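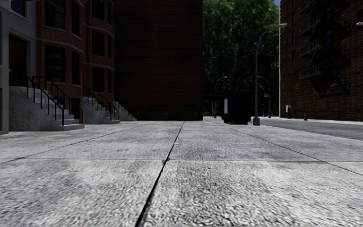
Filed under: Insect Control > Traps & Monitors

The Gemura is a glue-board fly trap with a 4-watt UV tube behind a slotted cover. I ran two units for 23 nights, one in a pantry and one in a back hallway, both with the doors kept shut. The main catch was fungus gnats and fruit flies, with a few cluster flies once the weather cooled.

Setup is simple. The glue board slides in from the left and sits under two tabs. The tabs are stiff, and on the pantry unit one of them scraped a strip of glue off the board. The cord is short for a wall-mounted device, so plan on an outlet close by. The manual gives a mounting height but no coverage area.

Small flies stuck well. Cluster flies were less reliable. Larger ones landing near the edge of the board sometimes pulled free, and I found several alive on the shelf below. The older Semple trap uses a wider board and did better on this point in the same hallway last November, though its tube is brighter and harder to live with at night.

Fruit flies are drawn more by smell than by light. In the pantry, a jar of cider vinegar with a drop of dish soap caught more of them than the trap did. Darius Oprea, who tested a third unit in a basement, got the same result.

Dust on the boards is a problem. Mine lost most of their tack at around two weeks, well short of the month claimed on the box. Spare boards are sold in packs of 4.

Suitable for gnats in a closed room. For cluster flies, seal the window frames first and use the trap for what gets through.

Reviewed by Jessie Moffat, 10/1/20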